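Review: Onix white storage bin, small size, after 2 months with toy blocks

I bought the Onix bin for one purpose, to keep building blocks in it. In our home the blocks lived before in a cotton bag with a string. The bag looked nice, but every time somebody wanted one certain piece, the whole bag was turned over on the carpet. I was tired of this, so I looked for a plain open box which can stand on a table and also go on a shelf.

The shop page of Onix shows 2,558 ratings, and most of them are very good. I read maybe the first two pages. Many people use the bin for bathroom things or for cables. I did not find much about toys, so I decided to write my own experience.

First impression

The bin came in a carton without extra plastic, which I liked. It had a light smell on the first evening. I washed it with dish soap and left it by the open window, and in the morning the smell was gone. There is no lid in the package. A lid is sold separately and I did not buy it, so I can not say if it fits well.

The plastic is white and the corners are round. For me the round corners are the best part of the design. My old square box from Steststead had sharp inside corners, and the very small pieces stayed there and I had to pick them out with a fingernail. In the Onix they slide out when I tip it. The rim goes a little to the outside, so you can hold it with your fingertips and it does not cut the hand when it is full.

Daily use

We use it mostly on the light wood table in the play room. The way of playing is always the same: the bin stands at the back of the table, the blocks which are needed lie in front, and at the end they go back inside. Small children can see over the side if they stand. Mine is at the age when putting things in is as interesting as building, and I have nothing against it.

The white color helps more than I expected. In the cotton bag it was dark and all pieces looked similar. Against white you find a red or a teal piece immediately. Even one last block on the bottom is easy to notice, and before I was always searching for this last one.
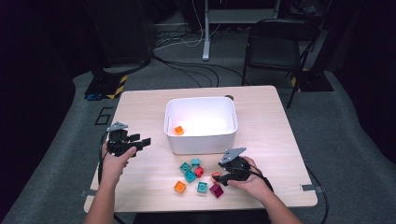

Cleaning up: one orange block is in the bin, the teal and red ones are still on the table.

The bottom is flat and the bin does not rock. It does slide on a smooth table when a child pushes it. I glued small felt dots under my old box, but on the Onix I did not want to do it, because I also wash it in the sink. A thin rubber mat under it solves the problem. Mine is from Maeng and was cheap.

What I do not like

The outside surface takes scratches. After 2 months there are gray lines on the long side, where it goes in and out of the shelf. They do not come off with soap. A baking soda paste made them lighter but the surface became a little dull in that place, so I stopped.

The noise is the second point. When blocks are thrown in from a height, it is loud, much louder than a bag or a basket. In an apartment with neighbors below you should think about this. We put a folded kitchen towel on the bottom during the first weeks, and then we forgot about it.

Also the sticker with the bar code was placed on the front side and left glue. I needed cooking oil and about 10 minutes of rubbing. A sticker on the bottom would be better.

Compared with others

I tried also the Nirnus fabric cube, which is softer and quiet, and it costs a little less. But it has no stiff rim, so it folds to the inside when you reach over it, and crumbs stay in the seams. For soft toys I would take Nirnus. For blocks I prefer Onix, and I already ordered a second one for the wooden train parts.

If you plan to stack them, measure your shelf first. I can put one empty bin in another, but two full bins without lids do not stand on each other.

My rating: 4 of 5. I take away one point for the scratches and the sticker.

Was this review helpful? 10 people found this helpful · 2 comments · Share

Contact us | Terms of use | © All rights reserved | Back to top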